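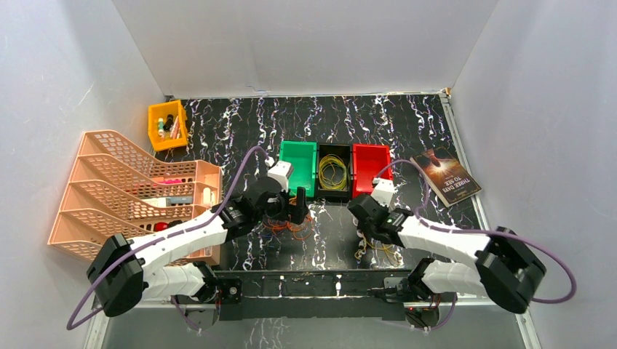

One reader wrote in after the last issue to ask whether we could please, please keep the Fontana Street reading room open past five in winter, and she added that she would gladly bring her own lamp if the electric bill was the trouble. Well, it isn't the lamps! The room closes early because the side door on Kurnuvard Lane has to be locked when the bakery shuts, and that rule came with the lease.

We did go back and ask, though, and starting in February the room will stay open until 7 on Tuesdays, which we're very pleased about — the landlord was kinder than we'd feared. Please use the front entrance after five and pull the door hard behind you. It sticks.

While we're on the subject, the winter book swap brought in 492 paperbacks, many of them mysteries, and the shelves by the radiator are so full that we've started a second row on the floor. Come and take 2 or 3 home with you, and don't feel you have to leave any in return this time. Large print is still on the low shelf near the coats, and the puzzles have moved to the cupboard under the stairs, where the old atlases used to be.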